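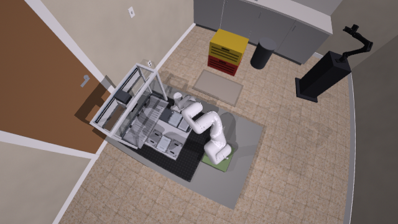

Comparing Two Controllers on a Simulated Box-Picking Cell
Védís Briem and Zhiqiang Xie
Supervisor: Unnur Thorlacius
Nov 19, 2021

1. What we set out to do

Our proposal promised a comparison of three controllers. The third never compiled, so this report compares two: Darent, which plans the whole path before moving, and Sokari, which corrects the path as it goes and has opinions about every millimeter of it.

2. Setup

All runs were done in simulation. The white arm starts over the perforated table, picks up a lidded box by its lid and sets it down on the slanted rack in the glass enclosure. The table holds five boxes. Each controller got 200 attempts with the same start poses, and a pick counted only if the box left the table and stayed in the gripper for 3 seconds.

3. Results

Darent was slower to start and duller to watch, and it won. Most of its failures were on the boxes in the diagonal row, where the gripper came down at a bad angle and pushed the lid. Sokari did well there but liked to brush the enclosure frame on the way over. Simulated glass is free, so we let it.

We raised the contact stiffness to 1000 late in the project and both controllers improved, which says something unflattering about our earlier value.

4. Remaining work

Rerun the early batches with the new stiffness. Þröstur Laxdal has offered to look at the third controller in January.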